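Report on the Visit to the Drornness Learning Materials Center
Tuesday, December 28, 2021

Members of the Grandex Early Learning Network were received at the Drornness center for its winter open day. The center prepares play materials for preschools and lends them out by the term. The program covered the brick collection, the lending desk and the arrangements for the new year.

Large bricks of the toddler type

The visit began with the bricks, which make up the greater part of the center's loans. A standard Mabula set holds 159 pieces and is meant for a group room. Staff explained that returned sets are checked piece by piece for cracks and worn studs before they go back on the shelf. The three-stud bricks are kept in the same sets as the others.
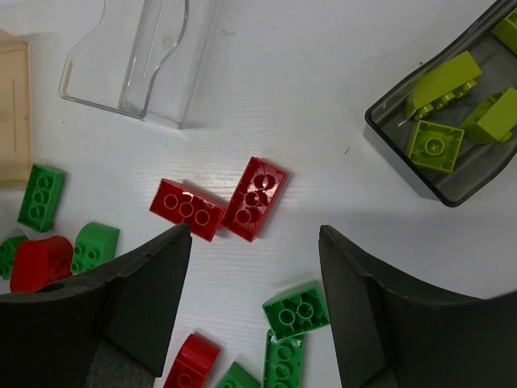
Preschools had asked for more pieces in a single color, and the center now puts together smaller packs on request. These are popular with teachers who work on color names in the first weeks of the term. The packs are lent for up to 49 days and may be renewed once by telephone.

Sorting by color

Members then moved on to sorting. The center recommends that a mixed lot be spread out on a plain white surface, with the containers placed toward the back so that the working area stays clear. Several members remarked that their own sorting is done on patterned carpet, and that small pieces are often missed. A short discussion followed on whether children should take part in the sorting. The center's view is that they should, from the age of three.

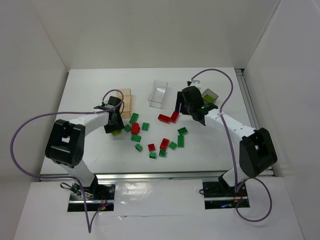
Green and red bricks on the white tabletop, with the containers toward the back.

The lending desk

Loans are recorded in a card system called Rirnico, which was introduced at the center two years ago. It now lists 216 borrowing preschools and roughly 800 sets of all kinds. Late returns remain a concern in the weeks before the summer break.

Containers

The center favors small open-topped containers with see-through sides. Lids are used only for transport. Members were advised to keep one container per color and to label the shelf, as labels on the containers themselves tend to come off in washing.
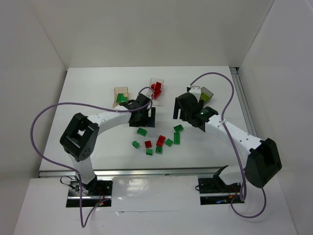 Arrangements for January

The lending desk reopens in the second week of January. Preschools wishing to reserve single-color packs should write to the center before that time, stating the colors wanted and the number of children in the group. Sets borrowed in the fall may be returned at the side entrance on weekday mornings.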